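Ticket 313: Lane lighting controller drops schedule after power interruption
Site: Lelleck depot, service lane
Opened by: Darcy Landry
Assigned to: Bo-ram Kong
Priority: normal
Status: closed

Reported problem

The exterior lighting schedule on the Isia controller is lost whenever the panel loses mains power. After power returns, the outputs stay in manual and the lights remain in whatever state they were last set to. Staff have been switching them by hand from the gatehouse. First noticed in November, following the work on the Campbell switchboard.

Initial checks

Controller firmware is current. Supply voltage at the terminals is within range. The clock is correct while the unit is powered. With the breaker opened for one minute and closed again, the clock returned to 00:00 and the schedule page showed no entries. Repeated twice with the same result.

The event log holds 2,000 lines and had wrapped, so nothing before the switchboard work could be recovered. Exported what was left and attached it to the ticket.
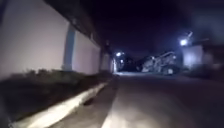 Backup battery measured 0.4 V against a nominal 3 V. Replaced it and reloaded the schedule from the Dorkberg configuration file. Opened the breaker again for one minute. The clock held, but the schedule was still missing on restart.

Second visit

Compared the saved configuration with the running one. Parameter 14 (retain schedule) was set to 0 in both. The factory default is 1. The file had been edited at some point and copied back to the unit, so every reload wrote the wrong value — this is why the battery alone did not fix the fault.

Set parameter 14 to 1, saved, and exported a new file. Power cycle at 16:40: clock correct, all entries present, outputs back in automatic. Left the breaker open for 7 minutes on the next attempt and got the same result.

Comment from Darcy Landry

Gatehouse confirms the lights came on at the scheduled time and went off in the morning without anyone touching the switch. Can the old file be removed? Two copies are still on the shared drive.

Reply from Bo-ram Kong

Both copies moved to the archive folder and marked as not for use. The new file is in the site folder with the ticket number in its name. Battery replacement date written on the inside of the panel door.

Open item: the battery alarm is not wired to the monitoring input, so a flat battery will not be reported. Raised as a separate request — no further action under this ticket.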